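The shop of Gourlay is on the main street of Worno, between the bakery and a building which has been for rent a long time. It repairs and sells used furniture, and in the back there is one long bench where chairs wait with their legs in the air. I visited in the slow hour after lunch. The owner asked me not to print her name, because in a town this size everybody knows it already and the rest can find the door.

I wanted to speak with her about upholstery, and mainly about why so few people repair a sofa today. She began with the price.

"People come with a sofa and they ask what it costs, and I tell them, and they go quiet," she said. "Last month I quoted 2230 dollars for a three-seater. New foam, new webbing, new cover, everything. The woman said she can buy a new one for less. I said yes, you can. I did not argue with her."

She came back two weeks later and left the sofa. It had belonged to her grandfather, and the frame was maple.

The frame is the first thing the owner looks at. She turns the piece over before she looks at the colour of the fabric, and she pushes on the corners with her knee. If the corners move, she opens the dust cover and looks for staples. "Staples alone is a bad sign. I like to see a block in the corner, with glue and screws. Then I know that somebody wanted this to live a long time."

I asked how she learned the trade. She was working in the office of Brimora, a mattress maker which closed its local plant, and she took an evening course only to have something to do in the winter. The teacher made them strip one dining chair and build it again, and then strip it a second time. "I was so angry. It was a good seat! But the second time I did it in half of the hours, and I understood why he asked."

The course had 4 students at the end. She is the only one still working with upholstery, as far as she knows.

About fabric she has strong opinions. She does not like very pale linen in a house with children, and she will say it to the customer even when the customer has already paid for the sample book. For most families she proposes a tight weave in a middle colour. She keeps a roll of a Prikex wool blend under the bench for her own use, and she was not willing to sell me any of it.

"The seat is where you live," she told me. "I see it when I open them. Crumbs, pencils, coins, one time a complete set of keys. I put everything in an envelope and give it back with the sofa."

I asked if there is something people can do at home, before they need her. She was happy with this question and answered it standing up, using an old settee near the window to show me. Loose cushions should be turned every few weeks, and the back ones also, which everybody forgets. The vacuum should go along the seams with the soft brush. If the back has tufts, dust collects in the folds, and there she uses a dry paintbrush first and the vacuum after it. She does not recommend the sprays.

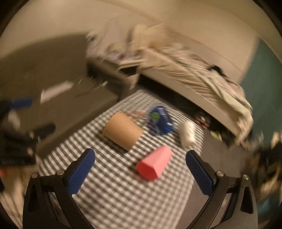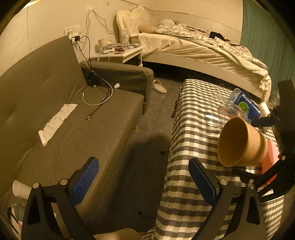 Sunlight was her next subject. A sofa that stands under a south window will fade on one arm, and people notice it only when they move to another house. She suggests changing the position of the furniture with the seasons, or at least closing the curtain at noon in summer. "My neighbour says I talk about sofas like they are tomatoes. Maybe so."

The waiting time is now up to 3 months for a full job. She takes a deposit of 600 dollars, and she gives it back if she opens the piece and finds that the frame cannot be saved. In October she will start teaching an evening course herself, in the same back room, with dining chairs.

I wanted to know if the students will have to strip the chair twice. She was already looking for her scissors – a customer had come in with a footstool under his arm.

"Of course twice," she said.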